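Promotion! Titstead are going up!

I've had four hours of sleep and my voice sounds like a bag of gravel, but I have to get this written down while it's still fresh. If you follow non-league soccer at all you've probably seen the score by now. Titstead 2, Lovitz 1, after extra time, in front of 971 people. Our usual gate is maybe a third of that! The line for the turnstile went all the way past the bus stop and they were still letting people in ten minutes after kickoff.

First half, we were awful. Lovitz pressed us high, our center backs kept hitting it long to a striker who was giving up five inches to his marker, and when they scored from a corner I can't say I was shocked. The guy behind me started in on his sandwiches at that point and didn't speak again until the second half.

Then the manager moved Boström inside. I've been going on about this since the fall (sorry, regular readers) but he is wasted out on the touchline. He's got that lovely way of taking the ball half-turned, and once he was playing in the pocket behind the striker their midfield had no idea who should pick him up. He hit the post, he won two free kicks, and then he slid the pass through for the equalizer. I hugged a stranger and lost a glove.
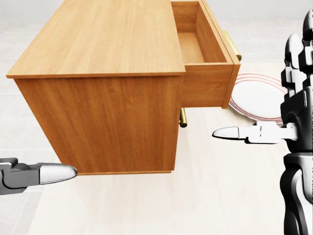
Extra time was all nerves. Both teams were cramping up, and Lovitz had the better of the first period, but our back line stayed narrow and dealt with the crosses. Where we'd been so bad before the break was the space between fullback and center back, left hanging open like a drawer with nothing in it, and Lovitz had been helping themselves. By the end it was shut tight. Then came the winner, a scrappy header off a knockdown, and I honestly couldn't tell you who got the last touch from where I was standing. The club have given it to our captain and that's good enough for me.

So, next season. It's a big step up – the Fullico ground holds 4000, and we've got a stand that seats 800 if everybody breathes in. The away trips get longer too. I've already worked out that the nearest one is 37 miles, and I'm going to all of them. We need a backup keeper and some legs in midfield, and please, please let Boström sign again.

Open-top bus is in May, apparently, although I've also heard it might be somebody's flatbed truck. I'll be there either way. Bring a scarf, and if you find a gray left-hand glove near the corner flag, it's mine.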